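Section 5. Setting up the kitchen task

This section covers the kitchen bench used by the student robotics club at Drudomia for its household chores unit. Read Section 4 (powering up the arms) first. If the arms have not been through the power-up check that day, go back and do it before you carry on.

The kitchen task has two halves. In the first, the robot takes plates out of the drying rack in the sink. In the second, it puts plates into the dishwasher. Most teams practise the halves separately and only join them up near the Clornari round in April. The layout is the same for both, so you only need to set up once per session.

5.1 What you need

White plates from the Clornari box
Black drying rack for the sink
Pullier control software, on the club laptop
Bang practice sheets, one per team
Dry cloth
Floor tape

The plates are numbered underneath in pencil. If a plate is chipped, put it in the bin by the door and write its number on the sheet inside the box lid. Do not practise with a chipped plate.

5.2 Preparing the sink

1. Make sure the tap is fully off. Dry the basin and the tap with the cloth.

2. Put the drying rack in the right-hand end of the sink. Push it gently at each corner. If it rocks, lift it out, turn it end for end and try again.

3. Leave the left-hand half of the basin clear. The hand may need this space if it has to back out of a failed grasp.

4. Stand the plates upright in the rack, leaving at least one free slot between them.

5. Bring the arm up to the start position, with the hand open next to the outermost plate and not touching it. 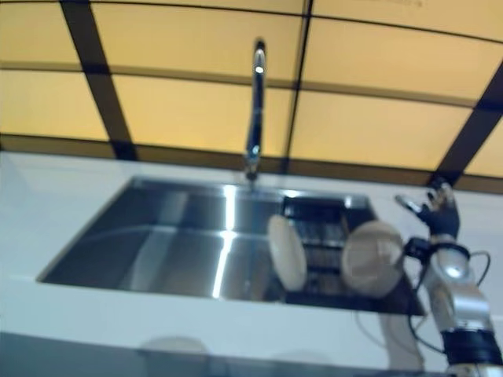 6. Check that the cables move freely when the wrist turns. A loop that catches on the counter will pull the hand off line, usually just as the fingers close. If the loop is too long, take it up at the clip nearest the elbow and leave the wrist end alone.

7. In Pullier, choose Kitchen, then Sink, and load your team's settings. The default grip force is 238. Do not go above 418 with ceramic plates.

Note: The ceiling lights and the light behind the counter both reflect in the steel. If the software marks a reflection as a plate, lower the exposure one step at a time until the extra outline goes away. Save the new value under your team's name and leave the default as it is.

Caution: The operator stays at the laptop and keeps one hand near the stop button for the whole run. A second person watches the arms. With only one person in the room, you can set up but you cannot run.

5.3 Preparing the dishwasher

The dishwasher is not plumbed in for club sessions and must not be switched on. It is used for loading practice only.

1. Lower the door all the way until it lies flat. Do not lean on it or rest a spare arm on it.

2. Pull out the lower rack until it stops. Push it back slightly if it runs over the lip of the door.

3. Decide what to do with the upper basket. For beginners it is easier to leave it well back, giving the hand more height over the lower rack. For the full task it has to be pulled out and pushed in again by the robot.

4. Move the robot up to the open door and check that its feet are clear of the hinge side. Mark the position on the tiles with floor tape.

5. Place two plates in the lower rack by hand and have the robot look at them before it tries to load any itself. This gives the software a known position to compare against. 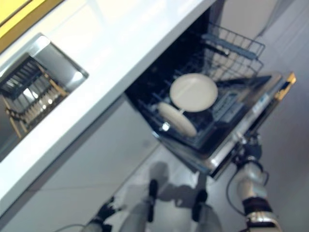
Fig. 5-2. Lower rack pulled out, with two plates among the tines.

6. If the software finds only one plate, the usual cause is that the other is leaning too far over. Stand it up and look again before changing any settings.

7. Take the plates out and run the loading routine with the hand empty. Watch the fingers as they pass over the tines. They should clear them by the width of a pencil.

8. Run the routine again with one plate. Go on to two plates only after 5 clean runs in a row. A run is clean if the plate ends up standing in the rack and the operator has not touched the stop button.

Note: The tines are closer together at the back of the lower rack than at the front. New teams should load from the front.

5.4 Running both halves together

When both halves work, set the sink and the dishwasher up at the same time. Put the laptop at the far end of the counter, on the back corner, where the operator has a view of both. Run its power cord down the end of the counter, away from the dishwasher door.
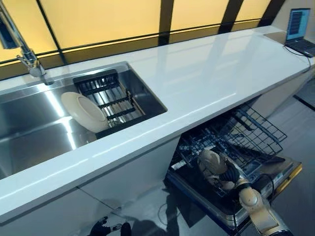

Fig. 5-3. Sink and dishwasher laid out for the full task, laptop at the far end of the counter.

Keep cables on the floor away from the robot's feet. Check them again after every restart, as they tend to creep when the robot shifts its weight.

Set the pause between the two halves to 2,000 milliseconds. Shorter pauses save very little time, and the arm may still be swinging when the second half begins. Teams who want to try a shorter pause should do so on a Thursday, when the bench is booked for the whole evening.

Caution: If a plate falls, press stop first. Do not try to catch it. Wait until Pullier shows the arms as held, then clear up with the dustpan from under the bench. Check between the tines of both racks for small pieces.

5.5 Putting things away

1. Send both arms to the rest position and wait for the message on the laptop.

2. Take all plates out of the sink and the dishwasher and count them back into the box.

3. Slide both racks in and close the door by hand. The robot must not be used to close the door until your team has finished Section 7.

4. Fill in the Bang sheet, including failed runs. Write down the grip force used - the next team on the bench will want it.

5. Lift the floor tape unless your team has the next session too.

For faults during a run, go to Section 6.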